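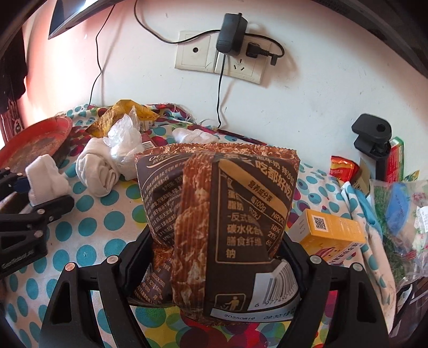 A reader wrote in to say that her crackers go soft two days after opening no matter which clip she uses, and she asked whether the pantry itself could be at fault. It could. Check what is on the other side of the wall. A cabinet that backs onto a dishwasher or sits over a kettle takes in steam every day, and dry food stored there won't keep.

Move crackers, chips and cereal to a lower shelf away from the stove. Press the air out of the bag before you close it. Fold the top over at least 2 times, then clip across the full width of the fold. A short clip in the middle leaves both corners open.

Clothespins work on small bags if you use a pair. Rubber bands are fine for rice and dried beans but tend to crush anything brittle. The wide Pumier clips hold well on stiff bags and slip on thin ones.

For food you buy in bulk, use jars with a rubber gasket. Ours are the square Ostberg kind, and the gaskets needed replacing after some 11 years. Wash the jar and let it dry overnight before refilling. Finish the old flakes first and don't pour new ones on top.

Crackers that have already gone soft can be spread on a baking sheet and put in a 194°F oven until they snap again. Let them cool all the way on the sheet before they go back in a container. This doesn't help with stale nuts. If they smell like paint, throw them out.

Write the opening date on the bag with a grease pencil. Ballpoint skips on plastic.

Wipe the shelves with a barely damp cloth in April, before the pantry moths get going, and leave the doors open until the wood is dry.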